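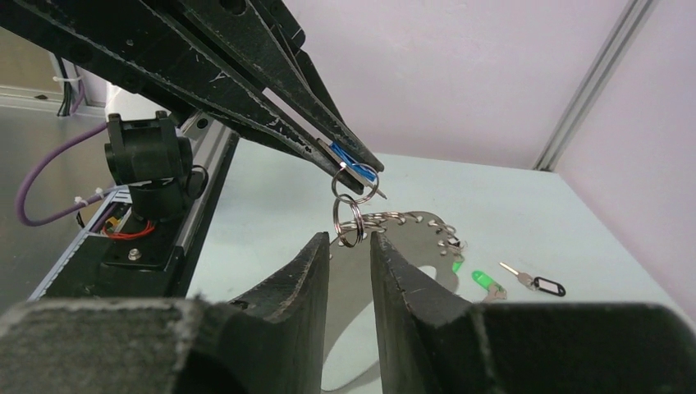

How to Test Whether a Robot Can Sort Your Keys (Before You Pay for One)

Last updated: 13 Dec 2024

Every few months someone in the trade press announces that two-armed robots are ready for small fiddly work: key cabinets, parts drawers, the junk on the end of the counter. I manage keys for a property office in Flernville and I'd love for it to be true. We have 1529 keys on the books and they all live on rings. So I wrote a test. You can run it on any machine a vendor wants to show you, and it takes one afternoon.

Keys are a good chore to pick. A split ring is springy, shiny and thin, and it was made to be hard to open. People break nails on them. Two rings linked together are worse, because the lower one swings whenever the upper one moves.

What you need

A flat metal key plate or holder with holes along the edge
Split rings, at least two sizes
Old keys, some silver and some brass
Plastic tags, a couple of colors
A plain light tabletop and a timer

Step 1. Scatter the parts yourself. Don't let the vendor lay them out. Put one key partly under a tag and leave another pointing whichever way it falls. A robot that only works from a tidy row is a conveyor belt with a bigger invoice.

Step 2. Ask for a single ring to be picked up off the table and held. Most machines manage this. Check the fingertips first. Tape at the gripping point is common and I don't hold it against anyone, but ask how often it gets replaced and who does it.

Step 3. Ask for a linked pair, held by the top ring, with the lower one attached to the plate. A ring hanging from the jaws makes a great photo and tells you very little. Watch what the second arm does. If it never touches anything, you're looking at a one-armed demo.

Step 4. Now the real chore. Take one key off its ring and put it on another. The machine has to spread the coil, hold it spread, feed the key in and walk it all the way around. Give it 3 tries and keep your hands in your pockets. Write down every time an operator nudges a part, and ask whether a person is steering the arms from across the room – that is a fair way to collect practice runs, but it isn't a robot doing the work.

Step 5. Have a coworker do Step 4 with the same parts. Ours took 38 seconds, including a complaint about the ring.

Reading the results

Steps 2 and 3 passed, Step 4 failed: this is what I've gotten from everything I've tested since April, the Fisuma demo unit included. It means good cameras, decent grip and no chore done.

Step 4 passed once: ask to see it again with the smaller ring.

Step 4 passed 3 times, hands off: call me. I'd want to see it on worn rings as well, the kind that have gone out of round and catch halfway.

Until then we're staying with the pegboard and a flat-tipped ring opener.

Contact | © 2024 Honorato Key & Lock Notes | Back to top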